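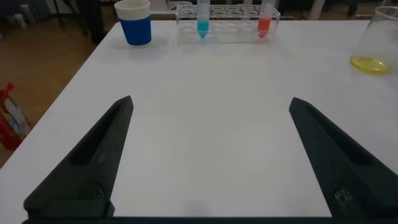
Joelle Fakhoury wrote to us after her first month on the Kakberg to say the freehub is louder than she expected, the engagement is quick enough that she has stopped half-pedalling over roots, and she would like a quieter option in the next batch. We have passed that on to the workshop. Thicker grease in the pawls takes the edge off the noise, and we can do that before dispatch if you put a note on the order.

Kakberg 29 rear wheel, 148 x 12 mm

Hand-built rear wheel for trail and light enduro bikes. Built to order at our workshop in Brotham.

Price: £349
Matching front wheel, 110 x 15 mm: £200
Build time: five to eight working days
Spoke count: 32, three-cross
Rim: aluminium, welded joint, 30 mm internal width
Rim tape: fitted
Valve: supplied, 44 mm
Freehub: choose at checkout (see below)
Brake fitting: six-bolt
Axle: not supplied
Suitable tyre width: 2.25 to 2.6 in

The Kakberg replaces the Nokcombe, which we sold for four seasons. The hub shell is the same forging with a wider flange on the drive side, so spoke tension is closer between the two sides than it was. The bearings are one size up on the drive side. Nokcombe owners can buy the new axle and end caps but the freehub bodies do not swap over. Please don't order a Kakberg freehub for a Nokcombe wheel, it will go on but it won't seat.

Freehub options

Standard 8 to 11 speed, steel body. The heaviest and the one we fit most often. It doesn't get chewed up by loose sprockets.

12 speed, alloy body. Saves 89 g over the steel one. Expect some marking from the cassette.

Single speed, steel body, short. Takes one sprocket and spacers. Spacers are in the box, the sprocket isn't. The wheel is dished the same as the geared version, so you can change over later by buying only the freehub body.

All three pull off by hand once the drive-side end cap is removed. The cap is a push fit on an O-ring and can be stiff when new. Hold the cassette and pull straight.

How they are built

Jelle Jacobs and Lama Azar build all our mountain bike wheels. Spokes are double butted with brass nipples. Alloy nipples are available at no extra charge but we don't recommend them for winter riding. Each wheel is tensioned, stress relieved, left overnight and checked again the next morning. A card with the final tension readings goes in the box with the builder's initials on it. Keep it, as we ask for it if the wheel comes back.

Tyres and inserts

The rim is tubeless ready. Most tyres go up with a track pump if the valve core is out. A few of the stiffer casings need an airshot or a compressor. Inserts are fine. We have not had a rim refused by any of the common ones, although the narrow foam type sits better in this rim than the wide.

Maximum pressure is 45 psi with a 2.25 tyre and 35 psi with a 2.6. Please don't go over this to seat a bead.

Weight limits

Rider and kit up to 110 kg. Above that, ask us for the heavier rim, which adds £30. Not for use on tandems or with a trailer that mounts to the axle.

Spares

Pawl and spring set: £12
Drive-side bearing: £9
Non-drive bearing: £7
Freehub body, any type: £55
End cap pair: £14
Three spare spokes and nipples, cut to length: £6

Spoke lengths for the rear are 291 mm drive side and 293 mm non-drive. The front uses 292 mm on both sides. Check the card in your box first if your wheel was built with the heavier rim, as the lengths are different.

Warranty

Two years on the hub, one year on the rim, against faults in materials or building. Dents, buckles from crashes and worn bearings aren't covered. We offer one free re-true in the first six months. You pay postage to us and we pay it back to you.

Stock

The first batch sold out in May. Hubs from the second batch are in now in black only. Silver is due later in the summer and we are not taking deposits on it. Rims are in stock in 29 only. A 27.5 version is planned, no date yet.

Collection from Brotham is possible on weekdays between 10 and 4. Ring first so that somebody can bring the wheel down. For questions about fit, email Hiba Hamdan with your frame make, model year and the axle size printed on your current hub.

Page updated 17 June 2018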